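Womidton: Making and Selling a Weekly Comic Strip
Student project report, Visual Storytelling, second-year option
Anitha Rodrigues and Lakshmi Lobo 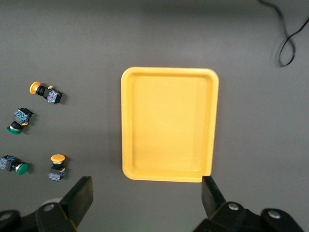
Figure 1. Yellow tray and push-button switches on a gray work surface.

1. Background

Our project was to write, draw and print a comic for readers aged seven to ten, and to find out which parts of it they would read again. The course asked for one finished issue. We made two, which left less time for the reader survey than we had planned.

Womidton is a town at the bottom of a drained lake. The main character is Tamiru, a girl who delivers mail on foot and keeps getting the wrong addresses. Her rival is Rutness, an old heron who thinks the lake still belongs to him. Anitha wrote the scripts and did the lettering. Lakshmi did the pencils, inks and color. We planned the stories together.

2. Method

Each issue has one long story and a set of single-page strips. We wrote the scripts in full before any drawing started. For issue 1 we used a nine-panel grid on every page. Lakshmi found this slow to draw, and the speech balloons took up too much of each panel. For issue 2 we changed to six panels on most pages and used larger ones for the openings.

All pages were inked on paper and scanned. Color was done on screen with a palette of 19 colors so that the two issues would match. We wrote the balloons by hand in issue 1. In issue 2 we used a font made from Anitha's handwriting, which made late changes to the dialogue much easier.

We printed 206 copies in total and gave them out through the Gruvham town library and two after-school clubs. Each copy had a one-page reply form at the back, with a space to draw a new character.

3. Results

The single-page strips did better than the long story in both issues. Readers who filled in the form usually named a strip as their favorite, and the most common choice was "Rutness Gets a Letter," which has no dialogue until the last panel. Several children wrote that they did not understand why the lake was gone. We had explained this in a caption on the first page of issue 1, but the caption was long and in small type.

The long story in issue 2 was liked more than the one in issue 1. It has fewer characters and ends on the same day it starts. We can't say how much of the difference came from the story and how much from the new page layout, as we changed both at the same time.

Many forms came back with only the drawing filled in. We counted these separately and did not use them in the comparison of stories.

4. Problems

The printer's black was heavier than on our test sheets, and the night scenes in issue 1 lost most of their detail. We lightened the backgrounds for issue 2. Page 11 of issue 1 also went out with two balloons in the wrong order, so Tamiru answers a question before it is asked.

5. Further work

A third issue is scripted but not drawn. It moves the explanation of the lake into a strip of its own and drops the long caption. We would also shorten the reply form to three questions and put it in the middle of the comic, where it can be pulled out without tearing the cover.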